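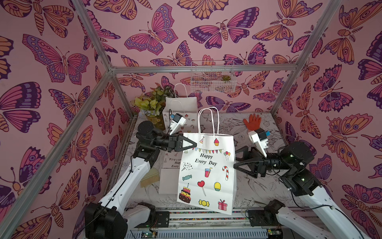
**Figure 1.** Bag task, fixed view of the Clarnar cell with both arms at the gift bag.

### 4.2 The bag task

Teams in the Godville student course chose one household task each. The Mosel team chose paper gift bags, which bend easily and have thin handles. Each student drove both arms by hand and saved every attempt, including failed ones. The team logged 227 attempts in September, 58 of them with a bag that tore or folded and had to be replaced.

Students could use the fixed view or the wrist views. Up close, a bag can fill much of a wrist view and hide what lies behind it. 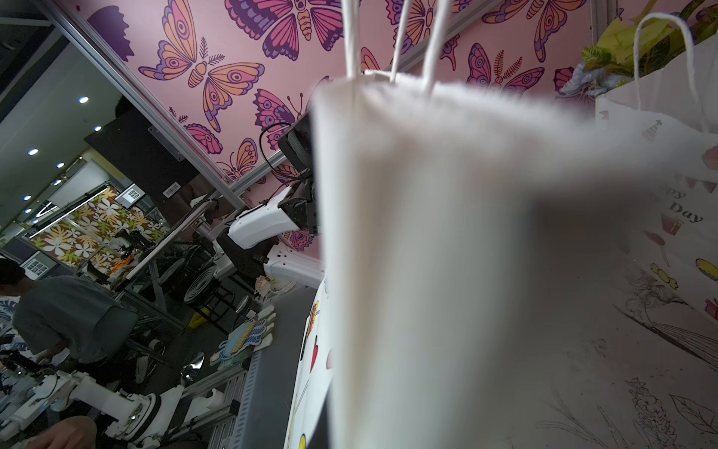 One student wrote in the course log that she stopped using the wrist view once the grip was made and went back to it only for the handles. Two others kept it on throughout — their times were no better.

Lifting with both arms needed the most practice. If one gripper rose first, the bag tilted and the paper creased at the grip.
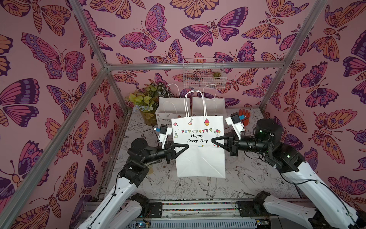 According to the Auer team, the same thing happened with their towels, and slowing both arms for the first 6 cm helped more than a tighter grip. We adopted that limit for the remaining attempts.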